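What a Field Trainer Learned From 510 Exit Notes

I'd been trying to get this conversation on the calendar since June, and when it finally happened we both had coffee going cold and only an hour before her next call.
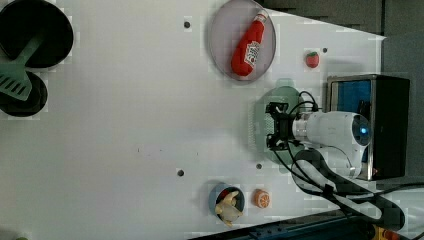 She runs learning and evaluation at Ondside, a small outfit that trains nonprofit staff to figure out what their people need before anybody spends money on a course. I used to do similar work, badly, so I had a lot of questions (too many, if you ask her).

I started with the exit notes. For the last few years, Ondside has asked everyone leaving a project to write one page before they go. No template, no rating scale, just a page. They have 510 of them now, and last winter she sat down and read every one.

"I thought it would take me a week," she told me. "It took most of the winter. You can't read more than a dozen in a sitting or they all turn into the same note."

What did she find? Mostly that people wrote about timing. They wrote about getting the survey out during harvest, or the budget closing before the interviews were finished, or a partner who wanted the answer before the question had been agreed on. Hardly anyone complained about method, which surprised me, and I said so.

"We train people on method for 42 hours," she said. "Then they go out and the thing that trips them up is that the director is on leave. We had maybe one slide about that."

That slide has since become a full morning. I asked what you teach for a whole morning about directors being on leave and she laughed and said it's mostly practice phone calls. People pair up, one plays the partner who keeps pushing the date back, and the other has to come away with something usable. She says the first round is always terrible.

We talked for a while about Cabral, the project she keeps coming back to. It was a county-wide needs assessment for home health aides, and the plan was to survey 2,000 of them by mail. Her team got the forms printed before anyone checked the addresses. A lot of aides had moved, and the forms that did come back were mostly from people who'd been in the job for ages and were pretty happy with it.

"So our first draft said the aides didn't need any training in lifting," she said. "The ones who'd hurt their backs had already quit! They weren't on the list at all."

They went back and called former employees, which nobody had budgeted for. It added two months. She's still a little sore about how the funder took it, and I got the feeling there's more to that story than she wanted in print.

I've told my own version of this to new hires for years, so I was nodding along pretty hard by this point. My question was what happens to a lesson like that afterward. In my old shop it went into a folder, and then the folder moved to a new server, and that was the end of it.

Ondside used to do the same. Now they keep the notes in Fladik, which is just a plain searchable archive that one of their analysts set up. She was careful not to oversell it. People search it when they're stuck, usually late in the evening, and usually for the name of a county or a partner. They almost never search for a topic.

"I'd built this lovely list of topic tags," she said. "Took me forever. They type in the name of the town and see who's been there."

Then they call that person. She thinks the call is where most of the learning goes on, and she's stopped worrying about the tags.

I pushed her on one thing. A page per person, written on the way out the door, has to be colored by how the project went for them. She agreed right away. Some notes are two angry paragraphs, and one was a list of restaurants. She keeps them all. The Mullska team did try editing theirs down to a house style before filing — she asked them to stop, because everything that made a note useful was getting smoothed out of it.

There's a small grant in the works to pay people for the time it takes to write, $1,000 per project to split among the team. She isn't sure about it. Some of her colleagues think the notes will get longer and worse once there's money attached, and she can see it going that way.

I asked what she'd tell someone starting from nothing, with no archive and no budget.

"Ask the next person who leaves," she said. "Give them the last afternoon off to write it. Then read it, and write back to them. People forget to write back."

Her next call was ringing by then, so I let her go.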